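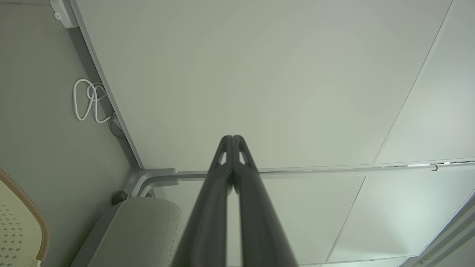
**Unit 6: Grasp state and the fold controller**

Read before the lab. You need the Nerow repository checked out and the simulator running on your own machine. The lab machines have it already.

## 6.1 Where we left off

In Unit 5 each arm had its own policy loop running at 30 Hz. The loop read the wrist camera, the head camera and the joint encoders, and wrote a target pose. It had no memory beyond the last few observations. That works for reaching. It works badly for cloth, where two very different situations can look almost the same from one wrist.

This week we add a small state estimator between perception and control.

## 6.2 Grasp state

The estimator keeps one label per gripper:

- `OPEN`: fingers apart, nothing between them
- `CLOSED_EMPTY`: fingers together, nothing between them
- `HOLDING`: fingers stopped by material
- `UNKNOWN`: inputs disagree or are too old

Finger width alone separates `OPEN` from the rest. It doesn't separate `CLOSED_EMPTY` from `HOLDING` when the cloth is thin. A single layer of knit changes the width reading by less than the encoder noise, so the estimator also takes motor current and a crop from the head camera. 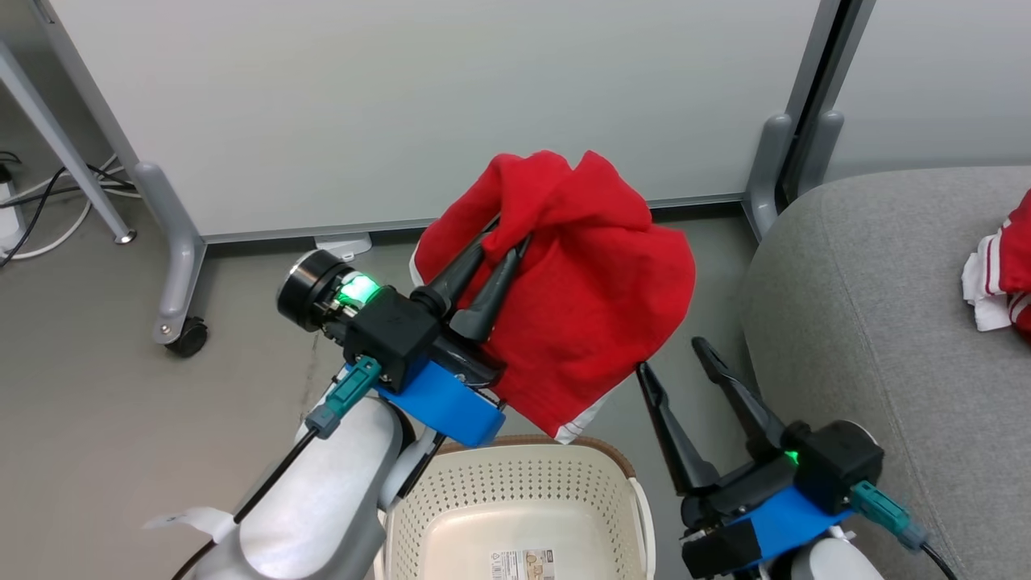

With the left gripper pinching a fold of the red garment over the basket and the right one open, the correct output is `HOLDING` on the left and `OPEN` on the right. The fold controller accepts that pair as a start state for a handover. It doesn't accept `UNKNOWN` on either side and will wait.

The wait has a timeout of 140 control ticks. After that the controller returns both arms to the ready pose and logs `E_STALE`. Don't raise the timeout to make a test pass.

## 6.3 Time stamps

Most of the wrong labels in last term's projects came from mixing frames taken at different moments. The head camera driver adds a delay that varies with load. Use the capture time in the message header. The arrival time is in a field called `recv`, and the estimator should never read it.

If the newest head frame is more than 233 ms older than the current encoder reading, set the label to `UNKNOWN`.

## 6.4 Data for the lab

The Wokarmont set has 1,161 short clips with a label for each gripper in every frame. Clips are split by garment, so a shirt in the training part doesn't appear in the test part. Keep that split. Several groups shuffled by frame last year and reported scores that didn't hold up on the arms.

The viewer is Flunance. Start it with `flunance open <clip>` and press `g` to show the labels over the video.

## 6.5 Exercises

1. Write `update()` in `grasp_state.py`. The unit tests cover all four labels.
2. Plot motor current against finger width for ten clips and mark the region where width alone is not enough.
3. Remove the head camera input and run the tests again. Report which transitions get worse.
4. (Optional) Add a rule that stops the label from changing twice within five ticks. Say what it costs in delay.

Hand in code and plots through the course page. For background, read chapter 4 of the Pylypenko notes, skipping the part on suction cups.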